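**Saturday, 9:40 – tabletop finish, Rokton piece**

Second pass on the light table. Last entry left off with the left half sanded and the right half waiting on new discs. Both halves now match to the hand. Dust off with the vacuum brush, then a dry microfiber. No tack cloth this time; the Sheehan one left a residue on the sample board in May and I don't want to chase that again.

Weight of topcoat mixed: 300 g, from the Onda satin can. Room was at 48 percent humidity when I poured. Applied with a foam pad along the grain, overlapping by a third of a pad width. Pot life was fine. Used 87 g less than I mixed, so next batch can be smaller.

The grain on this top is pale and runs mostly crosswise from where I sit, fine tan lines that bunch up through the middle and open into wider arcs toward the right. Those arcs are where the pad wants to skip. Slow down there.

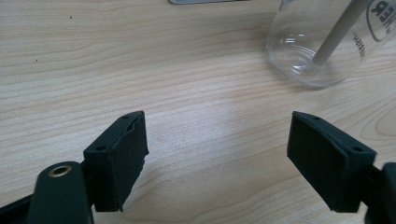
## Sheen check

Low viewing angle, one light, as before. There is a soft bright patch right of center. The edge of a patch like that says more than the middle does: ragged means dust or orange peel, a gradual fade is what we want from satin. Move the lamp and repeat at both ends before signing off.

Remel test strip has had the same coat and gets the rub test first. Plan is 1,000 strokes, dry felt, same weight as the oak strip. The oak showed a change in gloss at 1,216 with the old product, so stopping at 1,000 may be too early – extend if there is time.

## Open

- Recut the felt for the rub block, the current one is glazed
- Label the leftover satin with mix ratio
- Underside still has one coat only
- Ask Rokton if they want the edges eased or left square; the drawing shows both

Lids on, pads in the water bucket, fan left on low.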